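Plukholm Two-Arm Bench Frame
Sold by Willier, from the shared workshop in Rallandale

Plukholm is a rail frame for people who want two robot arms on one table and have only the table. I designed it for my own build, then other members of the workshop asked for one, and now I make it in small numbers. It comes as a kit of black metal rails with screws and a printed plan. The arms are not included, and also not the table.

The frame lies flat on the tabletop. Each arm gets a pair of side rails, so you can slide the mount nearer or farther before you tighten it. The side pairs open outward toward the front. A top rail and a bottom rail join the two sides. Between the rails the wood stays free for your work.
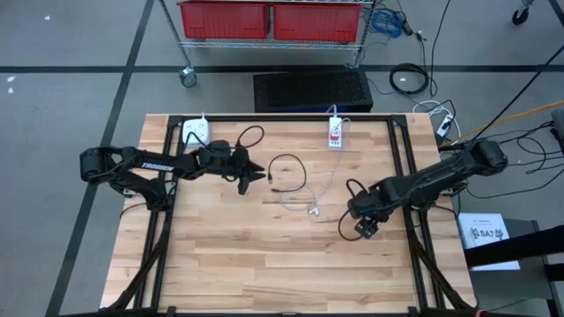 Page last changed: July, by Shobha Iyengar

The bench in our workshop has a butcher-block top and carries a pair of Trossen arms. At present we practice with loose cables, a short black USB one and a thin whitish one. Cables are a hard subject for two grippers and I recommend to start with something stiffer.

Please plan the power before you screw anything. Our power strips lie on the table at the far side and at the left, and their cords go over the rails. If you prefer them under the table, order the Poduval clips, which hold a cord against the outside of a rail. The clips come in a bag of 10.

In the kit: rails, 4 corner joints, screws, hex key, plan.
Part number: 507
Price: 200 dollars, shipping is extra
Table: solid wood is best, thin board will bend under the mounts

Leave free floor on both sides of the table. The elbows can go out past the edge when the arms are folded back, and my first bench stood too close to a wall.

For other mounts, write to me with a drawing of the base plate and the distances between the holes. I answer in the evening, after 7.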